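Block-in-box task: policy reaches the box but drops the block against the rim. More examples, or different ones?

Forum: Learning from demonstration > Data collection
Posted by stovness_bench on May 14, 2024
Tags: imitation learning, small arms, wrist camera, teleoperation

I am collecting teleoperated demonstrations for a pick-and-place task and would like a second opinion before I record another batch.

Setup: one small hobby-servo arm with a two-finger gripper, leader arm for teleoperation, one fixed camera on the side and one camera on the wrist. Both streams are recorded at the same rate as the joint positions. The task is to pick up a black rectangular block and put it into an open plastic box. The work surface is cardboard. I record with Gadelum and train with its stock action-chunking policy, no changes apart from the chunk length.

I have 300 episodes. The start position of the block varies over the area the arm can reach. The box moves much less. It has mostly been toward the back of the surface, with only small shifts between sessions.

The policy picks up the block on nearly every attempt. The failure comes later. It carries the block toward the box, arrives a little short or a little to one side, lowers, touches the rim and opens the gripper anyway. Offline loss is flat and low, so it tells me nothing.

Two things I suspect:

The wrist view over the box is hard to read. The box interior has channels, ridges and screw bosses, and once the arm is over it the fingers and the block take up a good part of the image.
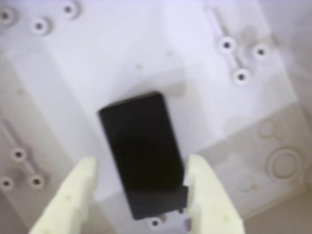
I also suspect my own driving. When I teleoperate, I look at the table directly and not at the camera streams, so I may be correcting for things the policy has no way to see. I tried recording one session with only the video feed in front of me and it was much slower, with long pauses over the box.

What I have tried so far:

Longer training. No change.
Random crop and brightness augmentation. Slightly worse pick, same place.
Removing the wrist camera. The pick became unreliable, the place did not improve.

Is the answer simply more episodes, or should the next batch be collected differently? I can do perhaps 400 more before the gripper servo needs replacing.

stillthorpe_lab

Collected differently. You have varied the half of the task that already works.

If the box hardly moves, the policy can get a low loss by learning one carry motion and ignoring the box. It then fails whenever the box is off by more than the clearance between block and rim. You can test this without training anything. Move the box by one block length, run the current policy, and see whether the arm goes to the old position. If it does, the wrist view is not your main problem.

For the next batch I would do the following.

1. Mark a grid of box positions on the surface and go through them in a shuffled order. Do not record all the episodes for one position in a row. Lighting and servo temperature drift over a session and the policy will find the correlation.

2. Vary box rotation as well as position. A small angle is enough to begin with. Include positions near the limit of the arm's reach, but drop any where you have to fight the leader to get there.

3. Check the side view before each session and keep one reference still. The starting pose should look like the others in the set: gripper raised above the surface, block and box both in view, nothing else moved. Compare camera angle first, then the arm's base.
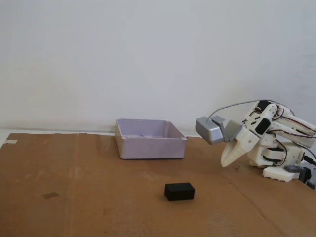

4. Keep the home pose identical, or vary it on purpose. A home pose that wanders from one day to the next by accident is the worst case. You get variation that lines up with the session and with nothing useful.

5. Record corrections. In something like one episode in five, bring the block in deliberately short of the rim, stop, raise it, shift and lower again. Your present set probably contains very few states where the block is near the rim and in the wrong place, so the policy has no example of what to do there. Trim the bad approach from the start of the episode if your tool allows it, otherwise you are also teaching the mistake.

6. Open the gripper only after the block is below the rim, and hold still briefly before opening. If you open while still descending, the release gets tied to arm height or elapsed time.

On quantity: our last set for a similar task came to 2,808 episodes over 14 sessions, and the later half added very little. What helped was going from one container position to many. I would record a quarter of your planned batch, train, run the moved-box test again, and then decide about the rest.

Do not remove the wrist camera. Your own result shows the pick depends on it.

quietservo

Had the same thing, fixed it by slowing down the replay. Set the control rate lower and it stops hitting the edge. Also check your gripper screws.

stillthorpe_lab, replying to quietservo

Slower replay will hide a lag problem, so it is worth five minutes. It will not help if the target position is wrong. Also note that changing the rate at run time puts you off the recorded timing, and a chunked policy can react badly to that.

polak_rig

I agree with most of the first answer, but would add grasp consistency, which it leaves out.

Position error at the box is the sum of arm error and the offset of the block in the fingers. If you sometimes grip the block near one end and sometimes near the middle, the same arm pose puts the block in a different place. The policy can correct for this only if the offset shows in the images at the moment it matters. With a plain black block, the wrist view gives it edges and not much else. On ours the useful cue is the end face when the block is held upright, with more than half of what is visible standing clear of the fingers. The small round hole in that face gives a fixed point that can be followed from one image to the next.

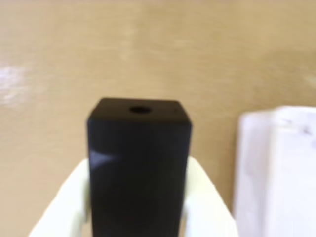
Go through your recordings at the first moment after the lift and sort them by how the block sits in the fingers. I do this by eye from a contact sheet, one wrist image per episode. It takes an afternoon for a set of your size. We found three distinct grasps in ours, one of them in only a few episodes, and the failures matched the rare one fairly well.

You then have two options. Pick one grasp and re-record the others, which gets you a working demo soonest. Or balance the grasps across box positions, so that no grasp appears with only one part of the surface. I would take the first if the block is the only part you will ever handle.

Two smaller points. Lock exposure and white balance on both cameras. A black block close to the lens over a pale box interior can pull auto exposure a long way, and the level will change as the block comes in. Second, look at the gap between commanded and measured joint position while the arm is extended over the box. Hobby servos sag under load. If you train on leader positions, the commanded value already includes your correction for sag. If you train on measured follower positions as actions, that correction is lost and the arm will arrive low and short. Your description of "a little short" would fit. The Polák export script writes measured positions by default, so if your data went through it at any stage, check that column before you record anything.

stovness_bench

Ran the moved-box test. The arm goes to the old position, lowers and opens over bare cardboard, so the first answer stands. I also checked the export and the actions are leader positions, which rules out that part.

I have marked a grid and will record the first quarter of the batch with shuffled box positions and a single grasp. Exposure is now locked on both cameras. I will post the results in July, with the contact sheet if the upload limit allows it.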